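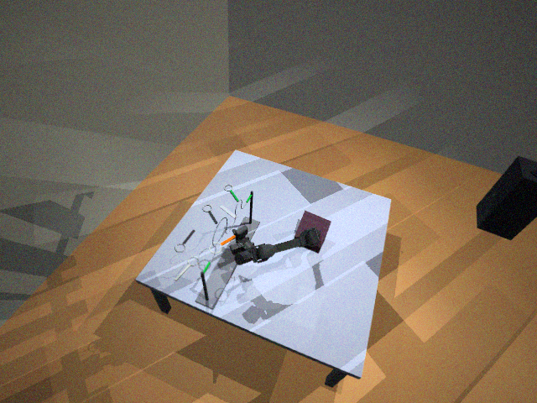 Computer rendering of a square table on a wooden floor

Home | Articles | Index | Furniture and Rooms
Print this page | E-mail this page

Square table

A square table is a table whose top has four equal sides. It is used for meals, card games and desk work, and it is often said to be the fairest shape for four people because no side counts as the head. The claim is repeated in many decorating guides, usually with no source. Seating customs vary widely, and a host can pick out a place of honor at any table.

Size

Makers tend to list a top of 85 cm as a table for four. Buyers should treat such labels with care, as they rarely say how much room each person is supposed to have. A top of 130 cm is sometimes sold as seating eight, which leaves each of the two people on a side with 65 cm, less whatever the corner legs take up.

The "Plikska rule"

The writer Aivar Kairys argued that square tables spread from the town of Plikska, where a guild at Nurik was said to have fixed their measure. His evidence is one undated inventory. The word he read as "square" may only mean "small," and later writers have mostly dropped the idea, though it still turns up in sales catalogs.

See also: Card table; Drop-leaf table; Trestle table

Contact | Copyright Ovusum | Back to top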